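Device Management Notes
2023-08-14

Woter 3.2 available to managed tablets and phones in September

The Information Services office will make version 3.2 of Woter, the mobile client used for staff mail, calendars and shared files, available to all managed devices in September. The update replaces version 3.1, which was installed on most devices last winter. Staff at the Rilcombe and Sirnness sites will receive it through the usual update channel and do not need to request it.

The main change in this release concerns offline storage. Until now, Woter has kept a full copy of every folder that a user opened, and older devices have run short of space as a result. Version 3.2 keeps only the items opened in the last 40 days and fetches the remainder on request. Files that a user has marked "Keep on device" are exempt from this rule and will remain available without a connection.

Notifications have also been revised. Calendar reminders and mail alerts now appear under separate headings in the device settings, and each may be silenced without affecting the other. Existing preferences will carry over, with one exception: custom alert sounds will return to the default and must be chosen again.

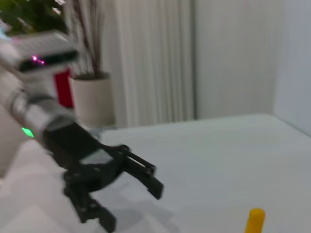 The update requires about 395 MB of free space during installation. Devices with less than this will postpone the update and display a message asking the user to remove unused apps or downloaded files. The installation will begin only when the device is connected to power and to the site wireless network – it will not use mobile data.

Some older equipment is affected. Hosoda tablets of the first generation cannot run version 3.2 and will stay on version 3.1, which will continue to receive security fixes. Departments that still use these tablets for shared tasks, such as room booking or stock records, should include replacements in their next equipment request.

Two known issues remain. Search results may appear in the wrong order when a folder contains files with accented characters in their names, and the contact list may take several seconds to load the first time it is opened after the update. Both have been reported to the developer.

Users are asked to open Woter and allow any pending changes to synchronize before the update is installed. Drafts saved only on the device will be retained, but attachments that have not finished uploading may need to be added again.

Questions about the update may be sent to the service desk at either site. Please include the asset number printed on the device label.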